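Okay, the Stikau hand kit has been on my bench since October and I finally have enough hours on it to talk about it. Short thread!

It's a five-figure-looking hand for 3,000 dollars. You get the hand, the wrist mount, a power brick and a license for Sandu, the control software. Setup took me 40 minutes, and most of that was me hunting for a hex key.

The thing I love is how it closes. You set a grip force, it stops when it gets there, and you can watch the force curve live in Sandu. I've had so much fun with that one graph (my coffee went cold, twice).

Walter Huaranga at Millham told me to skip the foam blocks and go straight to handles. Great advice. Handles are where you learn what your fingers can do!

So it's been tea stuff all week. Teapot, pitcher, cups, the little packets too.

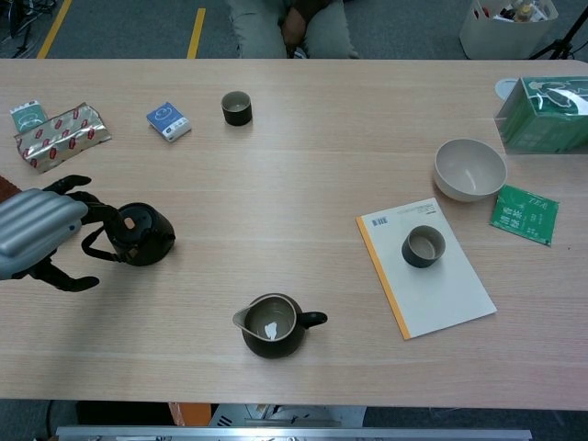 Gripes: the wrist cable is too short, and the manual jumps from chapter 3 to the appendix. Marlene McKinnon posted a longer cable guide on the user forum, go read it.

The spare fingertip set is another 600, ouch. I'd still order the hand first and see how you get on.

Next up is the Tandorura glove for teleop. Send me your grip settings if you have one!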